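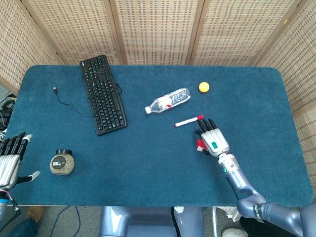 Forach Table Items, release 6

Summary
Forach is a set of table-top arrangements of small household and office items. It is meant for work on sorting, tidying and object lookup. The set is maintained by Ivar Nordin. Item lists are checked by Nelu Marinescu.

Contents
The release holds 1000 arrangements, built from a pool of 40 items. Each arrangement has one record with three fields:

items: names from the item list, separated by semicolons
surface: the covering on the table
notes: free text, may be empty

Item names
Names are lower case and singular. Use the plain name first and the detail after a comma.

keyboard, black, with cable
bottle, clear plastic, white cap
ball, yellow, small
marker, white, red cap

A cable fixed to an item is part of that item and has no entry of its own. The same goes for caps and labels. A cap that has come off its marker or bottle is entered separately as "cap, loose".

Surroundings
The table has a dark teal-blue mat with rounded corners. A folding screen with woven panels stands at the back and on both sides. The screen is not listed as an item. Its position may differ slightly between arrangements.

Known problems
In 17 records the bottle is entered as "flask". These will be corrected in the next release. Bottles lying down and bottles standing up share one name, so orientation has to be read from the notes field, where it is often missing.

Changes
Release 6: "pen" and "marker" split into two names. Empty notes fields are now kept.
Release 5: duplicate records removed.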